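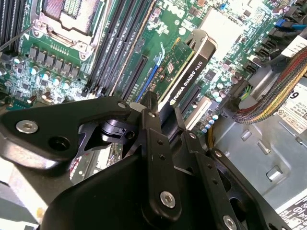 Inside a desktop workstation, motherboard side.

Filed under: Art & Numbers, Opinion

Let the Label Run Long

I have been going to shows of mathematical art for more years than I care to add up, and I come home from nearly every one with the same small complaint, so I hope you'll bear with me while I finally get it down on paper. The labels are too short! I mean the little cards on the wall beside the work. You get a title, a name, a year, maybe the word "acrylic," and then you are left alone with something that took a person half a winter to figure out.

Last December I spent a good long afternoon at the Flestmont, where the back room had been given over to tilings and folded paper. There was a wall piece by Melina Chrysikopoulos made of 2,664 paper triangles, all the same shape, dyed in four colors (I know the number because it was the title). I liked it very much. I stood there and liked it for several minutes, and then I wanted to know things. Did the pattern ever repeat if you kept going? Had she picked the colors by some rule, or by eye? Was the crooked seam near the left side a mistake, or was it the whole point? The card said "Dyed paper." Well, yes.

Now, I do understand the case for the short card, and people I respect make it. They feel that a painting should be able to stand up without a footnote, and that once you hand people a paragraph they read the paragraph and give the picture a quick nod on the way past. I have done this myself, in bigger museums than the Flestmont, and came out with sore feet and a head full of dates.

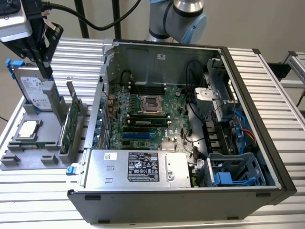 Theano Drakos wrote to me after I grumbled about all this in an earlier column, and she didn't let me off lightly. You want the artist to do your looking for you, she said, and if the symmetry is any good you'll find it on your own, and you'll enjoy it more for having found it.

I have turned that over a good deal, and I think she is right about symmetry and wrong about nearly everything else. Anyone can see a sixfold star. My neighbor's little boy can see one. But a rule is a different kind of thing from a shape. If every curve in a drawing was made by one line that never crosses itself, I could stare at it until closing time and not be sure. Tell me, though, and I'll happily follow that line with my finger in the air until the guard starts to worry about me.

And the rule is so often where the person is! Somebody decided on it. Somebody probably tried 40 other rules first and threw them out, and I'd love to hear about a few of those too. We don't think it spoils a sonnet to know it has fourteen lines. I'd say it helps you notice the poet squirming.
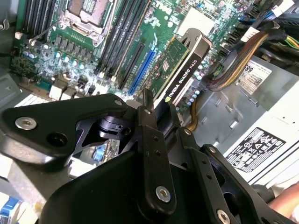 Put the long version in a binder on the bench, was Kosmas Tzanetos's suggestion, and leave the wall to the pictures. I could live with the binder. I'd want two of them, mind you, and a bench with a back, and I'd want the artists to write the pages themselves, in their own everyday words, with the crooked seams left in.

The Skerkgate has a new show of knotwork coming and I plan to be there the first morning, glasses cleaned, ready to read whatever they give me.

Contact the editors | © Gratard Review | Back to top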